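I gave up on my phone as an alarm clock in August and bought a plain one with two hands and a bell. It cost less than lunch. I keep it on the far side of the bedroom, so I have to stand up to turn it off, and by then I'm up.

The reason for the change was that I'd been reading my phone before I'd even sat up. I would turn off the alarm, check the weather, check my mail, and then it was 6:40 and I hadn't moved. Efe Adeleke, who I used to share a house with in Cladden, told me years ago to leave the phone in the kitchen. I didn't listen. He has also been right about rice and about my old car.

The first week was not great. The clock ticks, and I had forgotten that clocks tick. I put it in a drawer with a towel around it, which fixed the ticking and also fixed the bell, and I was late for work. Now it stands on a folded dish towel on the dresser and I've stopped hearing it.

It gains time as well. By the end of a week it's 2 minutes fast. There is a little lever on the back for that, marked with a plus and a minus, and I have moved it both ways without finding the right spot. For now I reset it when I wind it. Two minutes fast is fine for someone who has to catch a bus.

What I do with the extra time is walk. I go down the hill to the Perent bridge, over it, and back up past the Keogh bakery, which opens at 6:00 and has one kind of roll ready by then. I'm told it's 60 steps from the road up to the bridge. It feels like more with a stiff knee. Most mornings I see the same man with the same two dogs – we nod, and that's the whole of it.

I've tried to keep a notebook too. So far it has 100 pages and I've used nine. The entries are short:

- Fog. Heron under the bridge.
- Rolls sold out, went home.
- Left knee better.
- Fog again.

I don't know what I'd do with any of it, but I like having it. I wrote on this blog last winter that I was going to keep a proper journal of 700 words a day. That lasted until the first cold I caught. One line is about my size.

A few people wrote in after the last post to ask whether I miss having the phone by the bed. Sometimes, if I wake up at 3:00 and can't get back to sleep. I used to read the news then. Now I lie there and think about work, or I get up and have toast. I'm not sure the toast is an improvement, but I fall asleep faster after it.

Next I want to do something about the evenings, which are still mostly screen. The radio in the kitchen needs a new aerial and I have been saying so since spring. I'll start with that.
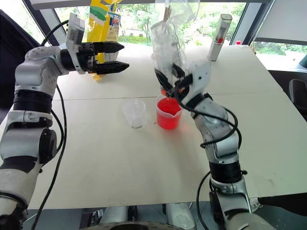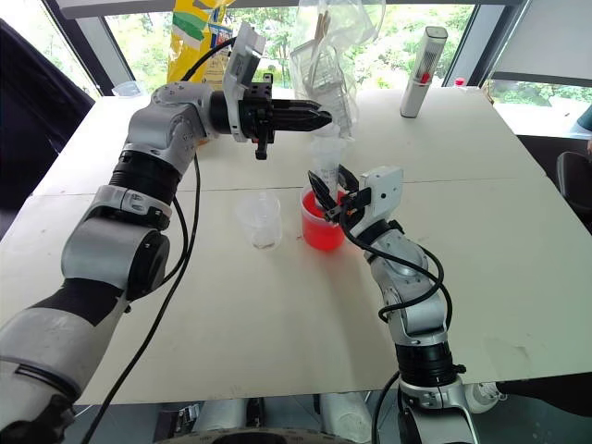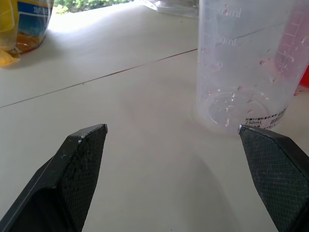 *Grippers at the white table. The last one is the close view, with the plastic cup.*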